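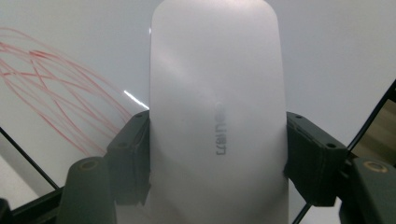 Grarkell Bay Resort will reopen its lakeside wing in October after a renovation that took in 79 guest suites, the indoor pool and the main arrival hall. The resort's general manager spoke with the Lollelar Visitor Bureau about the work and what returning guests should expect.

The manager said the project began with a survey sent to 600 past guests. "We asked what they would change, and most wrote about kitchens and parking," the manager said. "The pool came third, which surprised the owners."

Each suite now has a full-size refrigerator, a two-burner stove and a washer and dryer. The old sofa beds have been removed. "A family staying a week wants to cook a few meals and wash the swimsuits," the manager said. "We had been set up for two-night visits."

Parking has moved to the former tennis courts on Tak Road, with a covered walk to the lobby. Guests with boats may leave trailers there for the length of their stay - a request the resort had turned down for years.

Asked about rates, the manager confirmed that a one-bedroom suite will start at $349 a night in the fall season, with a refundable deposit of $500 on stays of a week or longer. Pets are accepted on the ground floor only.

The Voltine ferry will continue to stop at the resort dock until the lake service closes for winter. Check-in begins at 4 p.m. "If the suite is ready at noon, we will hand over the key at noon," the manager said. Reservations for the lakeside wing are being taken by telephone and at the front desk.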